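Pludov kitchen table set: read me first

Last edited Jan 16, 2020

Hi! If you've copied this folder from the shared drive you probably want the short version, so: it's 324 recordings of people clearing and stacking things on a dining table, done by hand with a pair of two-finger grippers. A person holds one in each hand, does the job, and we keep the wrist view from both along with finger opening and hand position. There's no robot arm anywhere in the set. The arm comes later, when Benoît's group trains on this.

I'm Yatziri Varela, I ran most of the collecting and wrote nearly all of the labels, so complaints come to me.

What's in the folder

Every recording gets its own subfolder. Inside you'll find left and right video, one table of hand positions, one table of finger openings, and a little text file called notes. Please read the notes! I put a lot into them (which item got bumped, whether the person changed their mind halfway, that kind of thing) and I know from the first group of users that they mostly went unread.

The split is 251 for training, 40 for checking as you go, and the rest held back. Don't peek at the held-back ones. Crescencio did, and then we had to argue for a whole afternoon about whether his numbers counted. (They didn't.)

Where and how

We collected in homes, at real tables, with whatever the household had out. I asked people to leave things alone before we came, and most of them did. The tasks are loose on purpose. "Put the plate on the stack." "Move the bowl next to the pot." "Nest these." Nobody got a script for which hand to use or what angle to come in at, and you'll see very different habits between people.

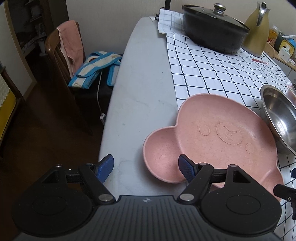
Each recording starts with both hands up over the table and the fingers open, and ends the same way. If you're cutting the clips yourself, go by the finger opening table and skip the video clock, which drifts. The drift is small on short clips and pretty annoying on long ones. Bevan Prendergast wrote a fix for it, and the fixed times are in the column ending in "b". I wanted to delete the old column and got outvoted.

Labels

There are 3 kinds of label: reach, hold and release. I started with a much longer list and it was a disaster, because Kinga Hegyi and I couldn't agree on where "approach" stopped and "align" began. We each labeled the same batch, compared, and threw the whole thing out in November. The short list is duller but we agree on it almost everywhere.

A reach starts when the fingers are clearly headed for something. A hold starts at first contact that sticks. If someone touches a rim, slips off and tries again, that's still one reach, and you'll find the word "retry" in the notes. Release is when both pads have let go.

For two-handed moments, each hand gets its own labels. One hand steadying a bowl while the other fiddles with it counts as a hold for the steadying hand the entire time, even if it never lifts a thing.

Stacking, which is the messy part 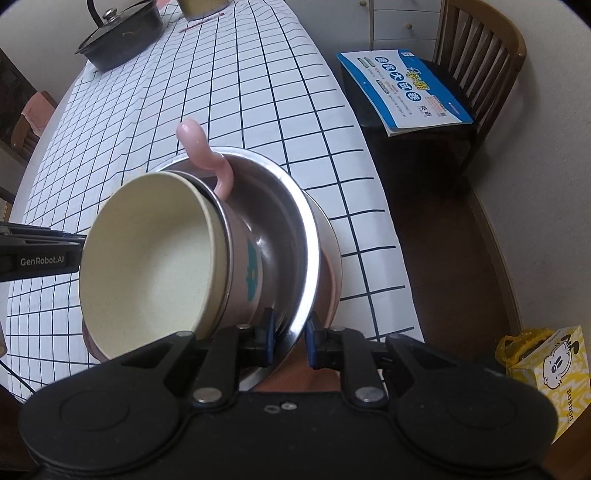 Stacks gave us more trouble than everything else put together. People don't nest things in order of size with all the rims level, they just sort of drop them in and move on, and I love that about this set even though it made labeling slow. You get a cream bowl tilted to the left inside a pink cup, the cup sitting in a wide steel basin, and another bowl under the basin, and then you have to decide what counts as the top of the stack. My rule: the top is whatever you could lift without moving anything else. If that isn't clear from either hand's view, I marked the stack "unsure" and left it at that.

Shiny metal is the other headache. Steel bowls throw bright streaks, and the Astach depth tool we tried on them gave us holes wherever there was a highlight. We dropped depth completely. If you want to make your own, go ahead, but please don't add it back to this folder.

Things I'd like to fix

Too many right-handed people. Not enough lids. Cloth wrinkles get dragged around during a task and we have no label for it. The Veris loader reads the files fine but swaps left and right unless you set the flag, so check one clip by eye before you train for two days on mirrored hands like I did.

Using it

Inside the Bermúdez project, use it however you want. Outside, ask first, since these are people's homes and they agreed to us and not to everybody. Benoît Marty keeps the signed forms. If a household asks to be taken out, I'll send around the subfolder names and you delete them that week, please, including from your backups.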